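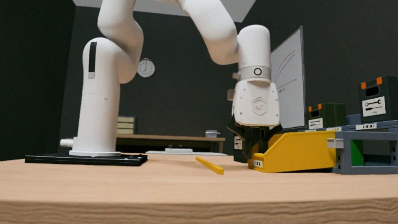

By Halldóra Ladefoged | Nov 12, 2022 | Visits

Rotalum opens its restoration shop to visitors twice a year, once in May and once in the fall. I missed the spring date, so this time I signed up early and drove over with Đạt Ung, who is rebuilding a small pickup at home and had a list of questions about rust.

The shop is in an old bus garage behind the Saithong tire warehouse. Parking was on the gravel lot across the road, and by ten it was nearly full. Entry was free. Coffee and sandwiches were sold by the door.

Groups of 15 went through every half hour. Our guide was Bảo La, who runs the body side. He started at the stripping bay, where a delivery van had been taken down to bare metal. Both sills had been cut out and new ones were clamped in place for welding. He said a van like that takes some 1,000 hours from arrival to road test, and most of that is bodywork.

Next came the paint booth, which we could only see through the window - a coupe was curing and the door had to stay shut. The shop mixes its colors by eye against a panel taken from inside the trunk or under the dash, where the sun has not faded it.

The engine room was the part I liked best. Giang Cù had a four-cylinder on the stand and was measuring the bores. She let people try the gauge. Two of the four were past the limit, so the block is going out for machining. Đạt asked about getting pistons for older engines and was told to order early and expect to wait.

Outside there were 30 cars brought by owners, mostly sedans from the seventies and eighties, plus a Holline camper with its original curtains. Its owner, Hòa Võ, bought it with no floor and has driven it to 104 shows.

The toilets are at the far end of the yard, and the path there was muddy. The next open day is in May, and sign-up is by phone only.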